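I've been chewing on this since July, and I'm going to say it plainly: I think most of us who work with small robot arms are sloppy about the stop button, and I include myself.

The incident that got me going was tiny. We were in the back room at Jorkimness running a block stacking job, the kind of thing you could teach a patient six-year-old. Pick up a cube, move it over, set it down, go home. We'd done 64 cycles that afternoon without a hiccup. On the next one the gripper reported "open" when it was still holding on, the program believed it, and the arm set off for its home position with the block still in its fingers. It clipped the stack, knocked it across the table and kept right on going, happy as a clam. Nothing got broken and nobody got hurt.

What bugs me is what we did about it, which was stand there and watch! I had a coffee in one hand. Janaka Sheikh was closest to the pendant and she had to lean over the table to get it (yes, over the table, toward the moving arm). She hit the stop, we all laughed, somebody picked up the blocks, and we were running again before my coffee got cold.

I pulled the log that night and it took 19 seconds from the bad signal to the stop. Go ahead and count to 19 out loud. It's a really long time for a machine to be wrong while three grown adults look at it.

Now, I know the comeback, because I got it from a guy at Trandex when I told him this story. It's a collaborative arm, he said, it's slow, it senses contact, it's made to work around people. Sure, and I like these arms a lot! But "made to work around people" is a statement about the arm. It doesn't cover whatever you bolted on the end, or the thing it's carrying, or the program you wrote at 4 p.m. because you wanted to see it go. Our gripper fault had nothing to do with the arm at all. The arm did exactly what it was told.

Look at what sits on an ordinary bench while this kind of work is going on, and look at where the pendant ends up. 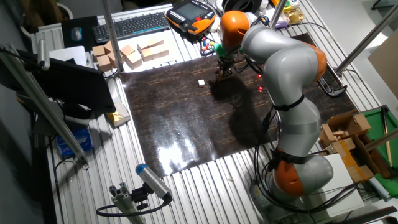
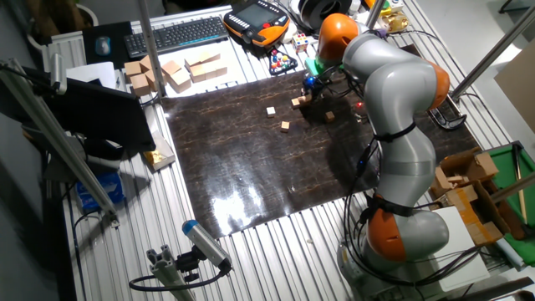
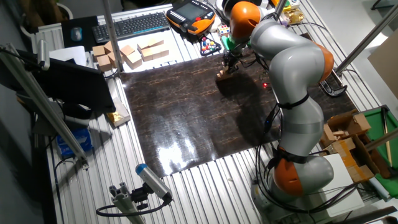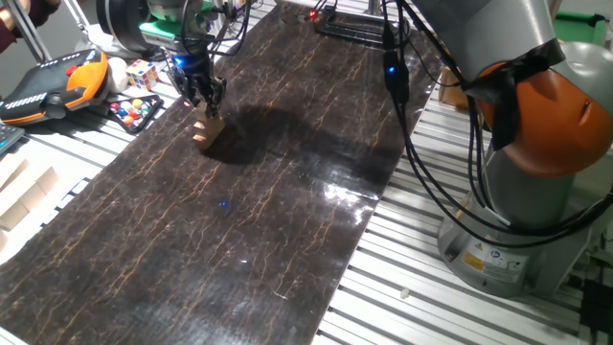
So my first gripe is about reach. The stop should be somewhere you can slap it without putting any part of yourself past the arm. If your only one is on the pendant, then the pendant belongs in somebody's hand, or hanging on the operator's side. We spent 245 dollars on a separate button with a long cable, and I'm embarrassed that it took a flying block to get the purchase order signed.

My second gripe is the gripper signal. We were trusting one bit! The folks at Oromo check finger width after every release and won't let the arm leave until the number makes sense. It adds a hair to each cycle and I used to tease them about it. I've quit teasing.

And the third one is the laughing, which I don't have a part number for. We never wrote the thing up. If Janaka hadn't mentioned it over lunch a couple of weeks later, it would've just been a funny story, and the same fault would still be sitting in the program. These days we keep a cheap notebook by the door and any unplanned stop goes in it, even the dumb ones. The Yupanqui job has filled four pages already, mostly dropped parts and one loose connector that I'd have sworn was fine.

Would I tell you to put a fence around every little arm? No, I don't think that's realistic, and I'd hate working that way. But I do want the person who starts the program to have a free hand and be looking at it. I drink my coffee in the hallway now.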